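Workshop Tips: Setting Up a Tabletop Handling Task

Members of the Borham student robotics club are asked to read these notes before booking the bench. They were prepared by Henrike Teuber for the plate exercise, in which a soft toy is picked up and placed on a plate.

Clear the table first. Only the toy and the plate should remain, with a good gap between them. A coloured plate is easier to find against a white top than a white one. 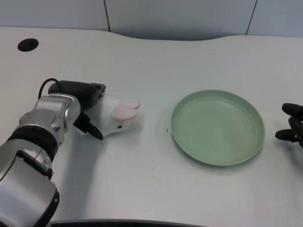

Lower the fingers slowly and close them on the body of the toy. Ears and tails fold under pressure and give a poor hold. Each team has 4 attempts – a dropped toy counts as one.

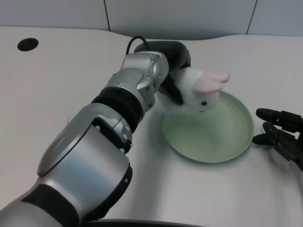 The plush rabbit held just over the green plate.

Release from a low height. Teams that let go too early in the February round found that the toy rolled off the rim.

Keep the second gripper well back until the first has finished, and check that cables can move freely.
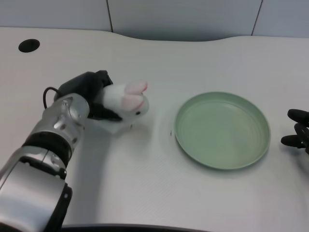

Plush toys collect dust and should be brushed after each session. Wipe the plate with a damp cloth and dry it fully before it is used again.

Filed under: Workshop Tips / Clubs and Competitions

Comments

Iwona Mazurek: Does the brushing apply to the practice toys as well?

Henrike Teuber: Yes, to all of them.

Theano Tzanetos: A lint roller works well on ours at Vemside.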